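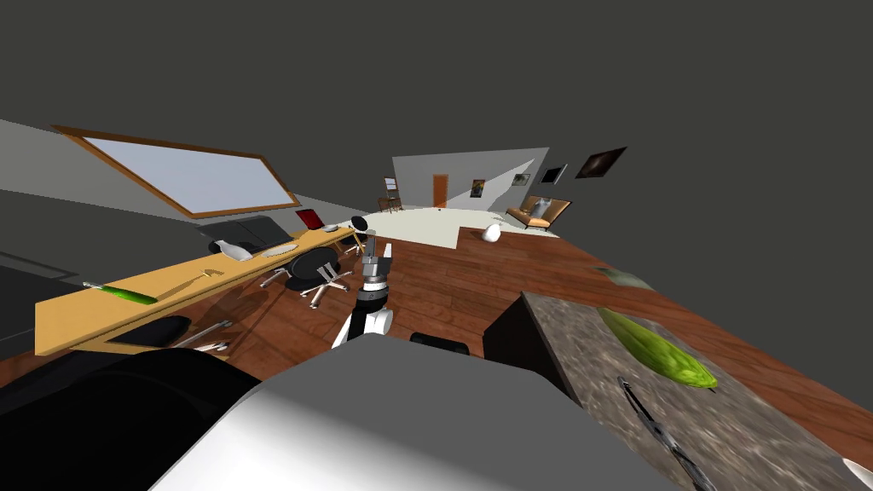
Pluvura began as a way to settle an argument in our group: if a robot learns to tidy up in rooms that only exist inside a computer, how untidy do those rooms have to be before the lessons stick? Most of the simulated homes we started with were far too polite, with every object upright and waiting in the middle of a table. Ours are built to be a bit more like the places people live and work in. You'll find a vase lying on its side on a long yellow-orange desk, a plate beyond it, something small and white on the floorboards at the edge of the rug, and over on the granite counter a green vegetable, bumpy skin and all. The robot looks out over all of this from behind its own arms, and what it sees is what the learning program sees, nothing more.

I've been promising a gallery page ever since the July workshop, and here it finally is, though I'm afraid it opens with just the one room (more will join it as I find the time to choose them, and I am a terribly slow chooser). We call this room Boken. It has a skylight over the desk, and I'm fonder of that skylight than I probably should be. The light from above puts shadows under the furniture and beside the small things on the desk, and our early policies were thoroughly confused by shadows. They would reach for the dark patch and leave the object sitting there beside it!

A little about the method, for those who like to know. We made 1,000 layouts of Boken by letting objects drop at random onto the desk, counter and floor, and then letting the physics settle before the robot was allowed to move. Things roll, things tip over, and we keep them wherever they end up. A second set, called Dow, uses the same furniture and the same objects but places everything neatly by rule. We trained the same policy on each set and then tried both on 12 household objects in a third room, Cuton, which neither had seen before.

The policy trained on the neat rooms picked up and put away its object in 37 percent of trials. The one trained on the messy rooms managed 67 percent, and I will admit there was some cheering down the hallway. Much of the gain came from objects lying on their sides, where the neat policy kept closing its fingers too high. Objects on the floor are still hard for both, especially between chair legs, and we're working on that now.

If you'd like the layouts for your own experiments, or you have a favorite kind of clutter you think we've missed, do write to me. I love getting those notes, and the longer the list of odd objects the better.

Ishbel Hepburn
Page last updated 12/03/2021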